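Feb 14, 2026

Up early to finish the application before the portal closed. The fund wants everything in one PDF, under 41 pages, and ours was over because the co-production agreement with Fasmont runs long. I cut the director's statement down to a page and took out the second mood board. It reads better without it.

The finance plan is where it was last week. Fasmont is in for their share if we shoot 6 days on their side of the border. Prodarel will take the sales rights but won't put a minimum guarantee in writing until they have seen a cast list. The regional money depends on a sales agent being attached, and the letter from Prodarel says "interest," so I don't know if that counts. I wrote to the fund to ask. No answer yet, and I sent the application anyway with the letter as it stands.

Paid the accreditation for the market in May. It went up again. I also booked the room, the same place as last time, a long walk from the Palais but with a kitchen. If I eat in most nights I can keep the whole trip close to what I told the accountant.

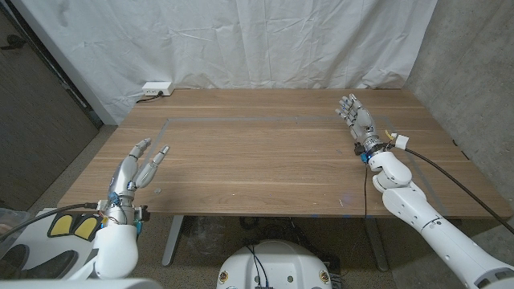
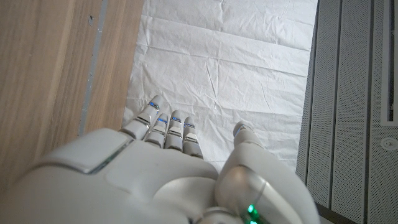
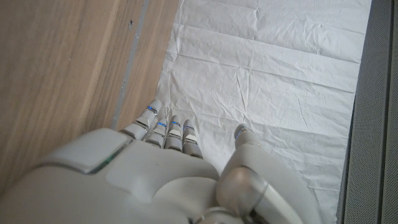
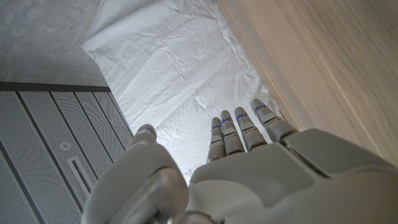 The table with the white backdrop behind it, and three views of the hand over the white covering.

Call with Sernatum after lunch. They run the pitching sessions and have changed the format. Seven minutes now, with no trailer, and questions from the floor instead of from a panel. I had built our pitch on the trailer. I will have to open with the brother and the ferry and trust people to follow it. They also want a one-line budget figure on the slide. I said I would rather keep that for the meetings, and they said everyone is doing it, so it goes on the slide.

Spent an hour on the meeting list. There are around 300 companies in the guide that could in theory be right for us, and I have time for very few of them. I marked the ones who have done a first feature in the last couple of years and crossed out the ones who never replied to me about the short. The German broadcaster stays on even though they never replied, as we need a broadcaster.

The Manríquez option runs out in May too, a week after I get back. The book is still the best thing we have after this film. Renewing costs the same as the first time and I don't want to lose it, but the money has to come from somewhere and the development account is nearly empty. I'll ask the agent for three more months without a fee. The worst she can say is no.

Ordered 100 business cards. I came home with most of them last year, but the old ones have the old address.

Still to do: new synopsis in French, insurance quote for the boat days, chase the composer's contract, send Fasmont the revised schedule. The schedule first, tomorrow morning, before they call me about it.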